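Search reviews Enter keyword

Grerdale gripper kit, bought from Unitz: four stars from me

Posted 30 October 2019

I went back and forth on this kit for most of the summer, so let me save you a little of that dithering if I can. We're a small shop that tries out robot arms on household chores, and our whole equipment budget for the year has to stretch over everything from bolts to batteries. The gripper was the one big thing left on the list, and I had quotes from Bironlow and Kos as well before I settled on the Grerdale. Kos was cheaper by a good bit, but the cable cost extra and so did the mounting brackets, and by the time I'd added those in there wasn't much between them.

Delivery took roughly 32 days, which is longer than Unitz told me on the phone, though they were very sweet about it and did call back when they said they would.

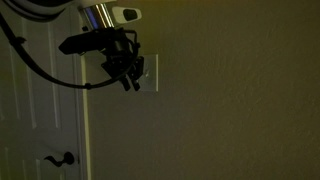

Budget for the small stuff, that's my main advice to anyone pricing a setup like ours. I put aside 100 dollars for cable, clips and spare fingertips and spent 92 of it in the first month! Cable length is the part I'd think hardest about. Ours hangs in a big loop in front of the door while the gripper is down by the light switch, and I'd look at where a loop like that is going to swing before you order the long one — a door handle is just the sort of thing I'd worry about. The fingers are slim, and I like that for switch plates, but the brackets and linkages above them are bulky, so measure the room you have next to any door trim before you pay for anything.

I'd also order 3 sets of fingertips at the start and pay shipping once. I didn't, and I'm still a bit cross with myself.

One star off for the manual, which is thin and skips the wiring almost entirely. Otherwise I'm very happy with it and would buy from Unitz again, probably in October when they run their sale.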